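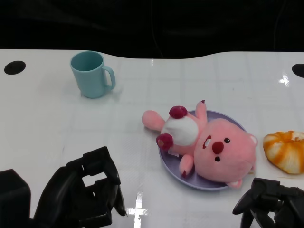 4. Findings

4.1 What counts as a personal mug

Staff at both sites divided the mugs in the shared kitchens into those that belonged to a person and those that belonged to the building. The division was rarely written down. At Nistside, where the employer supplies plain crockery, a mug with a picture or slogan was taken to be private even when its owner had left the company. At Cliletti, where no crockery is supplied, the same kind of mug was treated as open to anyone unless it had been kept on a desk.

We logged 127 mugs over the 15 weeks of the study. The log gives the place where each mug was found at the Wednesday visit and the place where it had been found the week before. Mugs understood as personal moved less than the others, but they did move, and their owners often had a clear idea of where they had gone. One accounts clerk at Nistside told us that she no longer looked for hers in the cupboard and went straight to the meeting room on the floor above.

Material mattered more than we had expected. In the 43 interviews, people spoke of china and stoneware mugs as things that could be given, inherited or missed. Plastic ones were described mainly in terms of use. They were lent without being asked for back and put out for visitors – though visitors, given a choice, tended to pick something heavier. Several people said that tea tasted different in plastic, and a smaller group said they liked a plastic mug on the stairs and nowhere else.

Plain colour made ownership harder to settle. Where two people had bought from the same range, each usually gave way to the other and both ended up using something else.
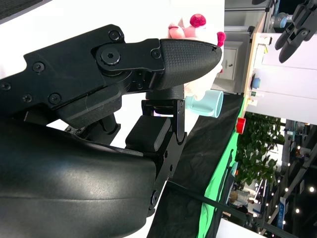
The handle was the other feature people returned to. Left-handed staff reported turning mugs round on the shelf before lifting them, and two colleagues who shared a desk at Cliletti had an agreement about which way the handles should face at the end of the day. A handle that took only two fingers was given as a reason for leaving a mug at the back of the cupboard. Romain Hoarau's field notes record that mugs of this sort were among the last to be used before the dishwasher was emptied, and that they were almost never taken out of the kitchen.

We also asked how a personal mug came to be shared. The usual route was a period of absence. An owner went on leave, the mug was borrowed by someone who knew whose it was, then by someone who did not, and on returning the owner found it in general use. Few people complained. Most bought another, kept it in a drawer and washed it by hand. This agrees with what Ilgın Yurt found in her pilot interviews at Ateş, a much smaller office with a single kitchen, and suggests that the pattern does not depend on the number of people using a cupboard.

Objections were more common when a mug was returned dirty than when it was not returned at all. A warehouse supervisor explained that a missing mug might be anywhere, whereas a stained one had been put back by someone who had seen the stain. We return to this in the discussion of washing up.

Figure 3. Mug in pale teal plastic, of plain form and without lettering in the description used for coding (type P1: plastic, single colour).
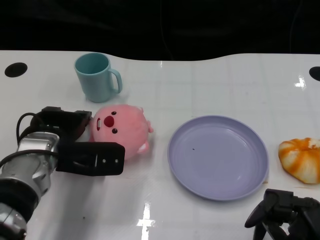 4.2 Washing up and the end of the day

The two sites differed most in the last hour of work. Nistside runs its dishwasher in the evening, and staff who leave early put their mugs in the machine or leave them beside the sink for others to load. Cliletti has no dishwasher. Mugs there are washed singly through the day, and one left in the sink after five is normally washed by whoever locks up. The task is not in anyone's job description, and the people who did it gave different accounts of how they had come to do it.

The coding of the sink observations follows the scheme drawn up for the Dallton kitchens, with one category added for mugs left to soak. Soaking was reported as a kindness by those who did it and as a delay by those who came to the sink next.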